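2023-07-13

Up before the magpies, which I did not enjoy, but the kettle was on and I had the shed to myself until Adanech turned up at 8 with cinnamon buns still in the tea towel. Cold enough that I wore the good socks and the bad socks together. Winter in Okolora is mostly this, plus mud.

So the big clear-out goes on. I promised Ciarán I'd be done by the end of March and look how that went! He's been very decent about it (he asks "how's the shed?" in that voice, and then he makes me a sandwich). Today I did the whole of the back wall, or as much of it as my knees would let me. Five jars of screws that don't match anything. A rake head. Two tins of paint labelled Hall in Mum's writing, gone to rubber inside, and I stood there being a bit silly about the writing before I put the lids in my apron pocket and the tins in the skip pile. Adanech pretended to be looking for the broom.

Then we had the great argument about the bread oven door, because she found it behind the ladders and I had sworn up and down to Tadhg Hennessy that it went to the tip years ago. I now owe Tadhg an apology and possibly a beer. I'll ring him tomorrow when I've worked out how to make it sound like his fault.

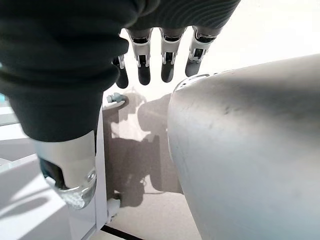
I've been thinking grey for the old feed bins, after all that carrying on about green. Edeltraud Widmer did hers in a sort of sage and they look lovely, but hers live on a verandah with pots of rosemary and mine live next to the mower. Green would just look like I was trying. What I'm after is that smooth, curved grey with not much shine to it, a few scuffs and little dark marks here and there so that when I bang into it with the barrow (and I will) it only looks like one more. I like the thin lighter edge along the top of the curve too. Might leave the rims of the bins bare and see if they come up the same with a bit of steel wool. Adanech says it's a lot of fuss for something that holds chook pellets. She's right and I'm doing it anyway.

Drove into Hanrahan after lunch for the primer. They wanted 40 dollars for the small tin! I put it back, walked all the way round the shop, and bought it. Also got sandpaper, a brush I didn't need, and a bag of bulbs that were in a bucket by the till. Ran into Euan Innes in the car park and he talked for ages about his pump, and I nodded, and I couldn't tell you one thing that's wrong with it.

Home by dusk. Got the first bin turned upside down on the old door and sanded one side before the light went, and my arms are like string now. Soup from the freezer, toast, bath so hot I went pink. Ciarán is asleep in the chair with the cricket book on his chest.

Must remember: bulbs in before it rains, Tadhg, more sandpaper (the coarse one), ask Adanech what she puts in those buns.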